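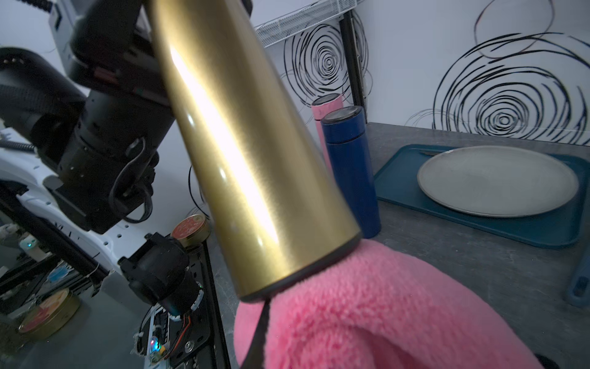

Gold bottles, round tins and my very happy shelf project

I have been waiting all June to write this post! If you've been reading here for a while you know I collect containers. Bottles, tins, jars, canisters, anything with a lid or a neck. The gold metallic bottle is my current favorite, and I love how the brushed surface throws back one long white highlight when the light is bright. The black rim at the base does so much for it too. Gold on its own can look a bit like a party decoration, but put a dark edge under it and it settles right down.

And then pink! I would never have picked bubblegum pink fleece to go next to gold metal, but look how good they are together. All those soft loops right up against something smooth and shiny – I want a whole room in those two textures. I've already pulled a pink throw out of the closet and draped it over the bench in the hall to see if I can live with it. (Day two. I can.)

The tin with the reddish-orange lid is the other one I keep going back to. There's some faint printing on the lid, and I have a real soft spot for that. Bright, crisp new tins are fine, but give me one where you have to tilt your head a little to make out the decoration and I'm sold.

Where I look for them

My best hunting ground is still the Mapplebeck flea market, the indoor part, way in the back where the kitchen stuff is. Go early. By ten in the morning the good tins are gone and you're left with cookie tins that have the snowman on them. I like the snowman fine, I just have four of him.

Banden is the other place, a little housewares store two towns over with a clearance table by the door. It's hit or miss, but when it hits, wow. I once came home with so many canisters that I had to put the seat belt around the box.

How I clean them

Nothing fancy. For brushed metal I use warm water, one drop of dish soap and a soft cloth, and I wipe in the direction of the brushing. Then I dry it right away with a second cloth. Streaks are my enemy and I don't always win.

For printed lids I go even easier. A barely damp cloth, no soap on the printing, and I leave the lid off overnight so the inside can air out. If a tin smells like old tea I put a spoonful of baking soda in it for a day or so. If it still smells like old tea, it becomes the tea tin!

The shelf

So, the shelf. It's the long one from the Vidstead line and it runs the whole wall over my desk. I had everything lined up by height at first and it looked like a school photo. Now I do clumps: one tall shiny thing, a couple of low round ones next to it, then a gap. Round tins look great a little tucked behind something taller, with just part of the lid peeking out.

I also stuck a Lumisach strip light under the shelf above, and the metal pieces just glow in the evening. I keep walking in there for no reason at all.

Next up is the bathroom windowsill, and I'm thinking green glass. If you have a favorite tin, tell me what you keep in it. Mine are mostly buttons, stamps and one full of rubber bands I will never use up.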